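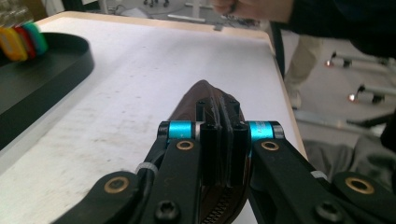

August, 4:40 pm, Urkero bench

Okay, pouch day! I finally got through the pick-by-the-fold set I've been promising since the Skerkiment writeup, and I want to get it down before I forget which folder is which.

Quick recap for whoever reads this next. The old policy (Rostham, the one trained on boxes and cups) goes for the middle of anything soft, closes on flat cloth and slides right off. So the question for this round was whether it helps to have every demo pinch up a ridge first, then close fully, then lift. Two phases, same as in the Safavi notes, except I dropped the pause between them. The pause looked tidy in the plots but all it taught the last model was to sit there and think.

I recorded 90 demos with the hand-held gripper, all on the white table, all with the brown zip pouch. Went through them after lunch and kept 71. Most of the rejects are my fault: I came in too low, the pads pushed the cloth along the table, and the fold never got tall enough to hold. A couple of others I tossed for dropped tracking. If you relabel, please don't put the low ones back in as "recoveries". I tried that in the last round and it made a mess.

Things I noticed while my hands were still sore:

Pinching parallel to the zipper is so much easier than across it! Across, the teeth fight you and the fold springs open. I ended up doing nearly everything parallel, which means the set is lopsided, and I'd bet money the policy falls apart once the pouch is turned ninety degrees. Need to fix that before we claim anything.

The frayed edge is a pain. Loose threads get in between the pads, and then the closed width reads a little wide. I thought the encoder had drifted and spent way too long on it (sorry to whoever wanted the bench). Trimming the threads would be the obvious move, but then it doesn't match the earlier recordings, so I left them alone.

Cable ties on the linkages are holding up fine. I do want a bit more slack on the left side, it tugs when I open all the way.

Training is going now, 2 seeds, same settings as the Skerkiment run apart from the longer action chunk. I'm not touching anything else this time. Last time I changed the crop and the chunk together and couldn't tell you which one did what.

5:25 pm. First seed's loss curve looks like every other loss curve, so no news there. Real test is on the arm tomorrow morning: pouch flat, pouch turned, pouch partly stuffed, in that order, same start pose for all of them.

To do: more demos across the zipper. Rename the folder, "pouch_new_new" is embarrassing. Ask if the colored clips can be the next objects, I'd like something stiff to compare with. Wipe the table, it's all smudges.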